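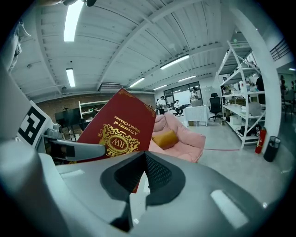
A Treasury of World's Classics, red hardcover, gold on the front

Kornard
Need a ruling. I want this book in the reading corner for looks. Chan thinks a red book next to a pink chair is a crime. It cost me 20 bucks and I'm not returning it.

Chan_77
I said "visually loud." Crime was implied.

dredine
Red and pink are fine together. The mustard cushion is what I'd put on trial. Got one of the whole chair?

Kornard
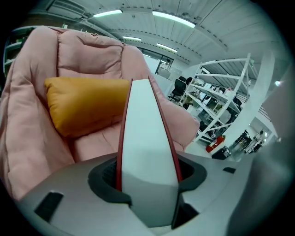 The chair, with cushion

dredine
OK, I take it back, the cushion is the only adult in the room. That chair looks like it ate another chair.

Zidon
Has anyone read the book, or is it strictly decorative?

Kornard
I've read the cover. Very strong cover.

Chan_77
Are we going to discuss the lighting? Nobody curls up with the classics under fluorescent strips. Get a floor lamp, then argue about red.

Zidon
Disagree, I read under office lights for 24 years and my eyes are only mostly ruined.

BrockGosselin
Lamp, yes. Also please stand that fire extinguisher back up by the shelves, or hang it on something. I don't care what color the book is.

Kornard
Fair. Extinguisher Monday, lamp when I find one under 50. Book stays.

Chan_77
Spine out, at least?

Kornard
No.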